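Reading time: 4 minutes

Workshop notebook, Cernetberg
Entry of 2026-10-25
Entered by: Imke Ruppert
Read and countersigned: Edeltraud Baumgart

Subject: Flower arranging and table clearing, position at the end of the second block

The second block of household trials has been closed and the records have been moved to the shared drive under the Jonetti folder. The present entry sets out what the block has shown with regard to the question put to us in April, namely whether a machine can be left to look after a small dining table without a person standing by. It also records the points on which E. Baumgart and the undersigned do not agree.

The chores in the block were the following: taking a bunch of flowers from one place on the table to another, removing one stem and putting it back, clearing an object lying close to the table edge, and wiping the surface afterwards. Each chore was first carried out by a person with the hand tool and the glove, and the policy was then trained on those recordings. The store of usable recordings now stands at 1,000. Recordings in which the cable caught on the wearer's sleeve have been kept, at the request of E. Baumgart, and are marked as such in the index.

Clearing. Results were satisfactory for rigid objects lying well inside the edge. The arm approached slowly, closed and lifted without hesitation. Objects lying at a slant across the edge remain a difficulty. The arm tends to take hold too near the middle, and the free end then swings downwards. In 2 runs the object was dropped. The remedy tried was a lower approach, which helped with short objects and made matters worse with long ones. The lower approach has therefore been withdrawn for the time being.

Flowers. Moving the whole bunch is possible provided that the grip is taken low, where the stems are held together. A grip taken higher bruises the leaves. Removing a single stem is not yet possible in any sense that a household would accept. The policy selects a stem correctly in most cases but pulls at a constant angle, and neighbouring stems come up with it. A person turns the wrist slightly and waits for the stem to come free. The recordings contain this movement, but it is short and appears to be smoothed away in training. It is proposed to weight those portions more heavily in the third block.

Wiping. The surface was left clean in the centre and untouched under the overhang of the leaves. The machine treats the foliage as a solid body and goes round it at a generous distance. E. Baumgart considers this correct behaviour for a first version. The undersigned considers that a table wiped in this manner would have to be wiped again, and that the chore should be entered as not done.

Time. One full sequence took the machine 8 minutes. A person needs far less, and the difference is mainly in the pauses between one movement and the next. Shortening the pauses is a matter of settings and was left alone in order to keep the runs comparable.

Enquiry from Sauerland. The colleagues there have asked whether the same policy could be used on the shop floor for sorting offcuts at the Plivwood bench. They have been informed that it could be tried, as offcuts are rigid and no one objects to a scratch on them. A bin of mixed pieces is to be sent. The undersigned expects the sorting to go better than the flowers, though dust on the lens has not been looked into.

Outstanding matters:
- Glove calibration to be repeated before the third block, both hands.
- Marker board to be checked for flatness.
- Bench to be put in order. Tools are to be returned to their hooks at the end of each session.
- Cable to be led over the shoulder and fixed with a clip.
- Fresh flowers to be ordered. Artificial ones are not to be used, as the stems do not bend in the same way.
- E. Baumgart to draft the wording for "done", "partly done" and "not done", so that the wiping results can be entered on an agreed basis.

Recent entries
Drawer handles, second attempt
Folding of tea towels: grip force table
Notes on battery storage
Plivwood bench, lighting levels
Induction sheet for new staff

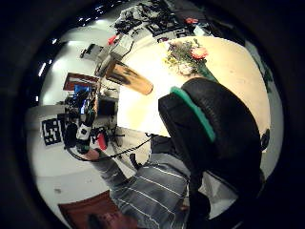
Can the machine be left alone to look after a table with flowers on it?
Not at present; it can clear rigid objects that lie well inside the edge, but a person is still needed for single stems and for wiping under the leaves.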